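Tarkuvent Bathroom Fan: One Year In

Posted 10/15/18

I'll start with the old fan, because if yours sounds anything like mine did you already know how this goes. You flip the switch, it roars like a leaf blower, and the mirror stays fogged until lunch. Ours came with the house. I held a square of toilet paper up to the grille once and it just fluttered down into the sink. So that was that, and I went shopping.

I looked at three. The Ellero was pretty but had a light built in that I didn't want, and the bulb is some odd shape you have to order. The Evico was the cheapest by a mile, and the box was beat up and half the reviews were people asking where the screws were. The Tarkuvent cost me $255 with tax, which made me gulp a little for a bathroom fan! But it came with the humidity sensor, the duct collar and a proper paper manual, and I am a sucker for a proper paper manual.

Putting it in was a Saturday kind of job that ate the whole weekend. The housing is a bit wider than the old one so I had to trim the drywall (measure twice, then measure again, then sneeze dust for two days). There are hanging bars that slide out to reach the joists and those are terrific, you can get everything lined up from below and only crawl into the attic for the duct. If you have no attic access at all, get a pro to quote it. The wiring part is plain enough and the diagram is clear, but I had an electrician do mine since I don't mess with that stuff, and he was in and out in no time.

My one real complaint about the install is the duct collar. It's plastic, it snaps on with four little tabs, and one of the tabs broke when I so much as looked at it. I used foil tape and it has held fine all year. For this money, though, I'd like metal. 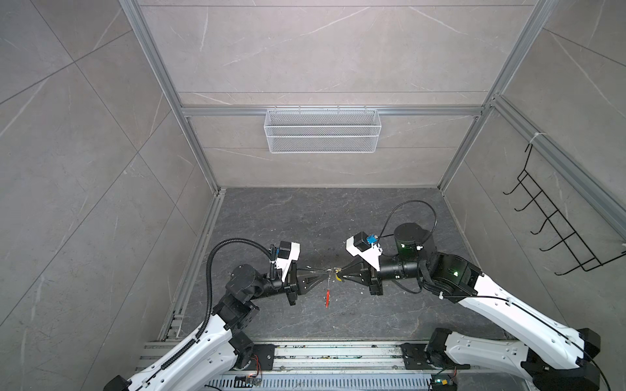 So how is it to live with? Quiet. Really quiet, the first week I kept thinking it had quit and I'd go stand under it like a weirdo. There are three speeds and we leave it on the middle one. After a long hot shower the mirror clears in 7 minutes, and yes I timed it, more than once, my family thinks I need a hobby. On high it's faster but then you do hear a sort of whoosh, nothing you couldn't talk over.

The humidity sensor is the part I was most excited about and it's the part I have mixed feelings on. Out of the box it was way too touchy. Somebody would wash their hands and off it went! Then in a muggy stretch last September it ran pretty much all night, for a bathroom that was bone dry. There's a tiny dial behind the grille and the manual tells you to start in the center, but I ended up turning mine down almost as far as it goes. Since then it comes on for showers and leaves us alone the rest of the time. I do wish the dial had numbers on it. It has a fat end and a skinny end and you guess.

Cleaning is easy. Two springs, the grille drops down, and it can go in warm soapy water. I do it whenever I notice fuzz, so not often enough. The blade itself you wipe with a damp cloth, power off at the breaker please. White grille, still white, no yellowing so far, and the old one was the color of weak tea.

A word on the wall control, which they sell separately (grr). I skipped theirs and bought a Kallio timer switch, the kind with buttons for 10 minutes, a half hour and so on. It works nicely with the fan, except that when the timer cuts the power the sensor goes to sleep too, so you have to pick which one is in charge. If you want the sensor to do its thing you need power to it all the time. The manual does say this on one line near the back and I missed it completely, so now you won't.

What about the paint? That was the whole reason I got going on this in the first place. The corner over the tub used to get those gray speckles every few months and I'd be up there with the bleach spray. I repainted right after the fan went in, and one year on that corner is clean. I can't promise it's all the fan, because I also finally fixed the caulk and started nagging everyone to leave the door open after. But I'll take it.

Would I buy it again? Yep, and I probably will for the downstairs half bath, in the smaller size with no sensor. Four stars out of five, and the missing one is for that plastic collar and the mystery dial. If you've got the same model and found a better setting for muggy weather, leave it in the comments, I'd love to hear it.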